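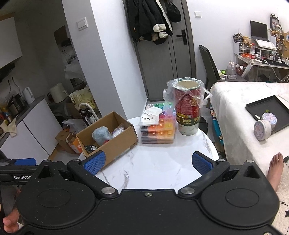 Dirkura Wetland Walk: progress report to the Bronier Fund
Prepared by Magdalini Katsaros, project coordinator
10 April 2020

The first stage of the Dirkura Wetland Walk is built, and we are delighted with it. All 320 metres of boardwalk between the Gillies Road car park and the bird hide are down and fixed, the handrail is on, and the water underneath is already full of frogs. What remains in this stage is the wayfinding for walkers with low vision, and there we have finally settled the colours: textured blue markers on black posts. The pair of blue pads in the photo, facing each other across the gap at the ends of black arms, shows the kind of contrast we are after, and the ridges we have asked for should be easy to find with a fingertip. Spyros Liapis, who has tried more sample markers than the rest of us put together, gave the blue a firm yes after rejecting our brown, our green and a yellow that disappeared against the reeds in afternoon light.

Construction

Skidier finished the decking ahead of the date in the funding agreement. They worked out from the car park end and carried everything in along the boards already laid, so the sedges on either side were barely touched. The one change from the approved plan is at the second bend, where the ground was softer than the survey suggested. The footings there go deeper and the path swings slightly east. It's a nicer line than the original! You come around the paperbarks and the whole lagoon opens up in front of you.

The passing bay has been widened to let two wheelchairs turn comfortably. Manolis Panagiotou tested it with his own chair and a borrowed one before the edging was fixed, and asked for the lip at the entry to be taken down. Skidier planed it back the same afternoon.

Planting

We put in 90 paperbark and tea-tree tubes along the southern bank, all grown from seed collected inside the reserve. Iason Deligiannis has been looking after them and reports that 51 have put on new growth since the rain. The losses so far are mostly at the fence corner, where wallabies get through, and we have ordered taller guards. The direct-seeded patch near the hide is slower. There are seedlings coming up, but at this size it is hard to tell our rushes from the weeds, and we would prefer to wait before putting a figure on it.

Birds and other visitors

The swamp hens came back as soon as the machinery left. A pair of black swans has been feeding close to the hide, and Eirini Chrysikopoulos heard a spotless crake calling on two mornings in a row, which would be the first record for the lagoon in years if we can confirm it. She is keeping a log and will send it with the next report.

Public access

The walk is not yet open. Following current health advice we have put the opening day on hold, along with the school visits and the guided dusk walks. The schools have been wonderful about it — one class has started writing its own field guide from home, using Eirini's recordings of the frog calls, and we hope to print a copy for the hide. We are now working towards an opening in September, when the chicks should be about and the wattle will be out.

Budget

Spending is within the approved amount for every line except footings, where the softer ground at the second bend cost more than allowed. We have covered that from the contingency and are not asking for additional funds. The money set aside for the opening day is untouched, and we would like your agreement to carry it over into the next financial year. A full statement is attached.

Next steps

Delivery of the marker posts comes first. Once they are in, Spyros and Manolis will each travel the full route and tell us what needs to shift before anything is set permanently. The text for the audio guide is drafted and with our readers. The interpretive sign at the hide still needs its illustration of the lagoon food web, and the artist has promised sketches soon.

We also need a decision from you on the bench. Stage 2 of the agreement lists a single bench at the hide, and we would love to move it to the second bend, where people already stop to look. The cost is the same. If you are happy with that, a short email is all we need to go ahead.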